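Desktop Refurbishment Project
Progress report to the Pandey Fund, April

1. Summary

The project remains on schedule for its main target. At the end of April, 270 desktop computers had been repaired, tested and handed over to the two receiving sites, Wurar and Praltis. The target for the full grant period is 748. Intake is ahead of plan and bench work is slightly behind it, mainly on account of machines that arrived with processor or socket faults.

2. Intake and sorting

All donated machines are now logged on arrival and sorted into three groups: ready for a memory and drive check, in need of board work, and parts only. The parts-only group is larger than we estimated in the application. Usable memory, power supplies and cables from these machines go back into stock, and this has kept purchases low.

We changed the storage layout in the workroom during this period. Cases waiting for board work are on the lower shelves nearest the benches. Finished machines are kept by the loading door.

3. Board and processor work

Board work takes up most of the bench time. The usual order is to open the case, check the coin-cell battery, inspect the cable connections, and then open the CPU socket if the machine fails to start. Processors are tested in a known good board before they are put down as faulty. Old thermal paste is cleaned off the heat spreader, and the socket is checked under a lamp before a processor is seated.

The drive brackets and front panel cables stay in place wherever there is enough room to reach the socket. Removing them added time to each job and led to several machines being reassembled with a front USB lead unplugged.

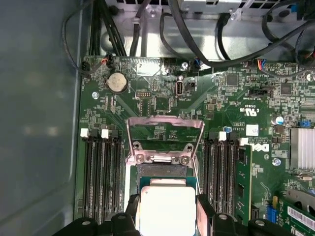 4. Testing

Each finished machine runs a 90-minute test before it is wiped down and labeled. Failures at this stage are mostly drives. A machine that fails twice is moved to parts.

5. Spending

Some $4000 remains in the parts line. We expect to use it on solid-state drives, coin-cell batteries and thermal paste, all ordered through Fadalus. No change to the budget is requested. Staff hours are within the approved amount.

6. Next period

Work will continue on the board repair backlog. Praltis has asked for its next delivery to be split into two loads, as its storage room is small. Wurar will take its share in one load. We still need written confirmation from both sites of the number of monitors required.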